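Preparing Children for the Reading at Uststead

Since January our parish has asked children between seven and twelve to read one of the short passages at the family service. The program began at Uststead and was taken up later at Fistdale, where the congregation is smaller and the lectern is rather high. I have been responsible for preparing the readers in both places, and several parents have asked me to set out how it is done.

Each child receives the passage 10 days before the service. It is printed in large type on a single sheet, with the line breaks placed where a reader would naturally draw breath. I ask families to read it aloud together at home once or twice, at the kitchen table or wherever is convenient, and then to leave it alone for a day. Children who are drilled every evening tend to race through the words when the time comes.

We keep the passages under 300 words. The parables suit this length very well, and so do most of the shorter psalms. Long lists of names and places are left to the adults, although one boy did ask for the genealogy in Matthew and read it with great dignity.

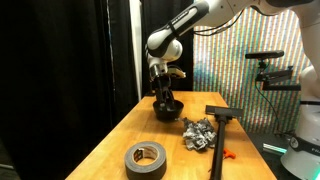

What should a child do on reaching a word he or she cannot pronounce?

Say it slowly in whatever way seems sensible, and carry on to the end of the sentence. The congregation will follow. We go over the difficult names at the rehearsal and write them out by sound in pencil above the line, so that Capernaum becomes "kuh-PER-nay-um" and holds no further terrors.

The rehearsal itself takes 30 minutes and is held in the church, at the lectern, with the microphone switched on. Children are often startled by the sound of their own voices coming back from the far wall. It is better that they meet this at rehearsal — and laugh about it — than in front of a full church. At Fistdale we place the Figueiredo step, named for the family who gave it, behind the lectern for the younger readers. It should be set down before the service begins and taken away after the last hymn.

I also ask each reader to tell me, in his or her own words, what the passage is about. The answers need not be learned ones. A girl preparing the lost sheep told me that the shepherd must have been very tired, and her reading was noticeably gentler afterwards.
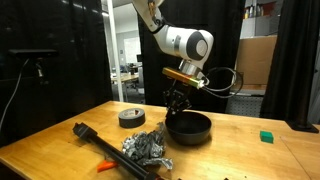 Choosing a Translation

The parish does not require a particular version. For younger readers I generally use the Pudetti children's lectionary, which has short sentences and plain verbs. Older children may prefer the translation they hear from the adults, and I am glad to print that instead. Please let me know of any preference when the passage is assigned, as the sheets are prepared the same evening.

Readers for Advent are now being arranged. There are 2 places still open at Uststead, and parents may put a child's name on the sheet in the porch.

Posted November 4, 2025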